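Farnen's apology for the bus ad — does anyone buy it?

clarkberg_lil
June 13, 2019
So Farnen have pulled that bus shelter ad, the one telling new mums to "bounce back by Monday" with a tub of their yoghurt. It was up for 12 days outside the Clisemthorpe clinic, of all places. Now we get two lines saying they're "sorry if anyone was upset". I'm not having that "if".

mossop77
I thought it was just a naff joke. My wife laughed at it. Are we really going to get cross about yoghurt?

clarkberg_lil
Your wife can laugh, mine's the opposite view! I counted 168 comments under their post and hardly a kind one among them.

tinpot_ray
I work in packing, so I see brands come and go, and a daft ad never hurt anyone's sales for long. Yellow shelves in all three:

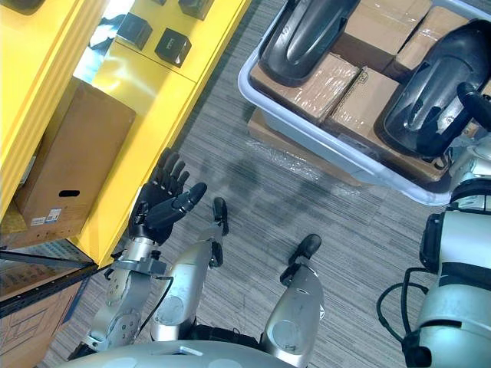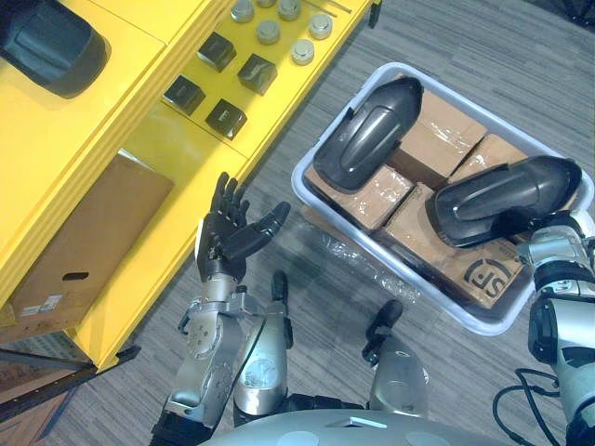
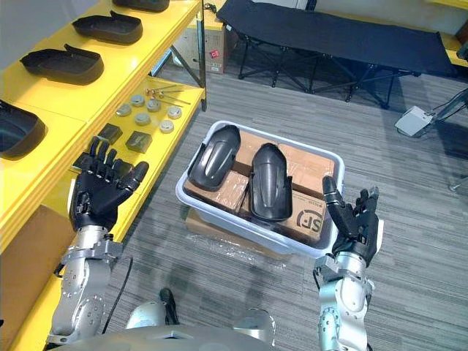 Anyway, same agency did the Trình noodle ad in January, didn't they? That one went after 2 days and the sorry note was nearly word for word. They must keep it in a drawer.

mossop77
No, Trình was a different lot. And they said sorry properly, no "if" in it.

tinpot_ray
Fair enough, I stand corrected on who made it. Still think the fuss will be gone in a week.

clarkberg_lil
Maybe — but seven of us from the Clarkberg mums' group have written in, and all we've had back is a voucher. For yoghurt.

mossop77
What flavour?

clarkberg_lil
Rhubarb. I'm not using it.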